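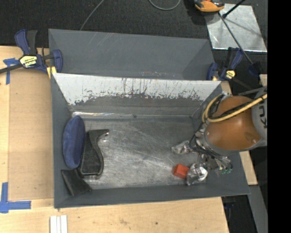

Figure 3. The Demeo cell during a student session. Two clamps hold the front bin at its rear corners; the gripper fingers are wrapped in a crinkled silver material.

4.2 Workspace and object set

All trials in the second half of the course were run in a single cell, which the students named Demeo and which we have failed to rename. The bin is clamped to a wooden tabletop (Figure 3). Clamping was a late addition to the protocol. Teams in the first cohort left the bin free and learned a good deal about friction, though little of it was in the syllabus.

Each team of three received the same Lustisura starter code, a grasp planner with two deliberate faults and, as the cohort established by March, at least one we had not put there. Teams had 11 lab sessions to bring the planner to a state in which it could clear a mixed bin without a human hand on the pause button. The course borrowed its scoring from the Nokdale student picking challenge, minus the time bonus, which had rewarded a style of motion our technicians did not favour.

Objects were chosen for contrast in shape and colour. A small red-orange block was kept in the set throughout, as it stands out well against the grey floor of the bin. The dark items are another matter. Navy, black and charcoal objects resting against a sloped grey wall, and touching one another, were repeatedly merged by the students' segmentation into one large and very confident object. Several teams proposed removing the dark items. The request was declined.

The bin itself is scuffed, and its metallic-looking floor throws back cloudy reflections that move with the lighting. We considered a matte liner and decided against it — the reflections produced better lab reports than any lecture on sensor noise had managed. Over the term we logged some 200 graded attempts, annotated by the teams in the Seidel viewer. Attempts abandoned before first contact were excluded, a rule that two teams found remarkably useful.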